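May. Notes from the visit to Van den Broek, written up the same afternoon. Ilse Michiels and I went, Ans Maes joined us after lunch. Mostly for our own use, but Ilse asked for a copy to go in the Iltlow folder, so I've tried to keep it readable.

Purpose was to see the Prurkau collection work in person before we commit to a layout for our own bench. We've had the write-up since the last round and still couldn't agree on table height or how the cables should run.

Hand-held grippers at the table, small packaged goods on the white top:
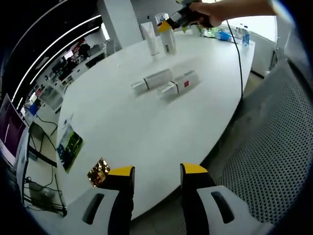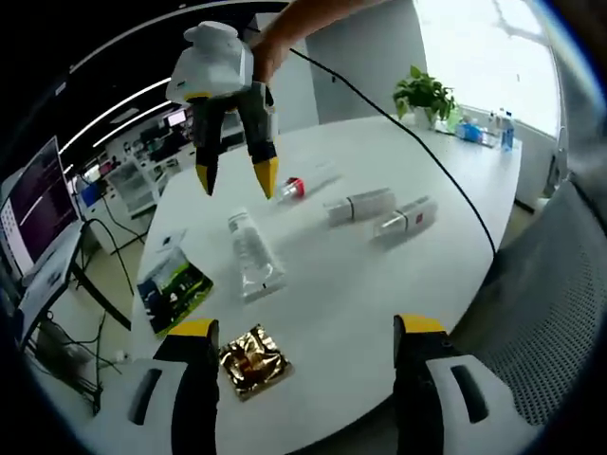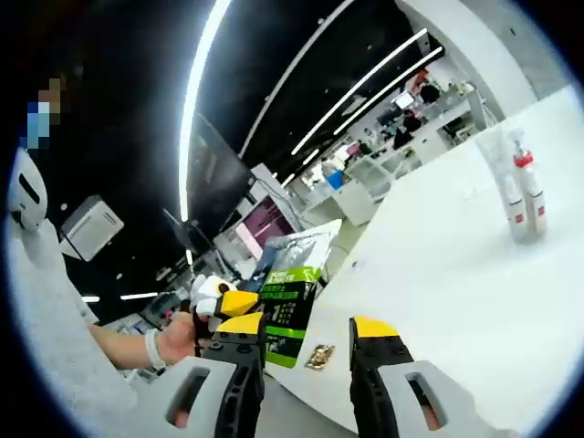 Talk first, about half of it useful. They gave the running total as 1,974 episodes for the current object set, of which 913 have been reviewed and labelled. The rest are waiting on a person to go through them. Ilse asked what the review is checking and the answer was mainly grasp start and grasp end, plus throwing out takes where the operator paused to think. They don't throw out fumbles. I'd assumed they would. Their view is that a fumble that gets recovered is worth keeping and a fumble that doesn't gets its own label.

Object choice. They pick things that are awkward in different ways: shiny, clear, soft, likely to roll. Foil packets are the worst for tracking and they keep them in on purpose. Clear plastic is next worst. We should revise our own list, it's nearly all opaque boxes and the results will look better than they ought to.

Two-operator takes. These run slower than I expected. The handover is called out loud and the second person waits for the call. Without it both go for the same object and the take is wasted. Ans had a go on this with one of the regular operators and got 7 takes in, of which 2 were binned on the spot for starting early. Her comment was that your wrist tells you to stop well before your eyes do. Shorter shifts for us, then. I'd pencilled in an hour at a time and will halve it.

Cables. Still not solved there either. They've tried an overhead run and went back to letting the cable go over the side, as the overhead one tugged on the wrist at full reach. They re-seat the connectors every morning and that has cut the dropouts. Need to check whether our connectors are the locking kind. I think the Undero units came without.

Lighting. They were frank that daylight is a nuisance. Takes from the same task in the morning and late afternoon don't look alike, and they log the time of day with each one now so it can be sorted out later. Colour of the finger tips matters more than I'd thought, they want something that doesn't turn up in the objects. Ours are grey. Ask Ilse about a reprint in a brighter filament.

Calibration is done at the start of each session and again after any knock. It took a bit over ten minutes when I watched, including one restart of the software. I asked for the checklist and was told it could be sent on.

Didn't get to: storage, naming of files, what happens to takes when an object gets damaged partway through. Ans has the contact and will follow up on all of these.

To do at our end:
Redo the object list with some clear and foil items (me)
Check connectors on the Undero units (Ans)
Finger tip reprint, two colours to compare (Ilse)
Add a time-of-day field to the log sheet (me)
Agree on the wording of the handover call before we put two people on the bench

Table height: theirs suits standing operators and Ilse found it a touch low. Leaving ours where it is for now.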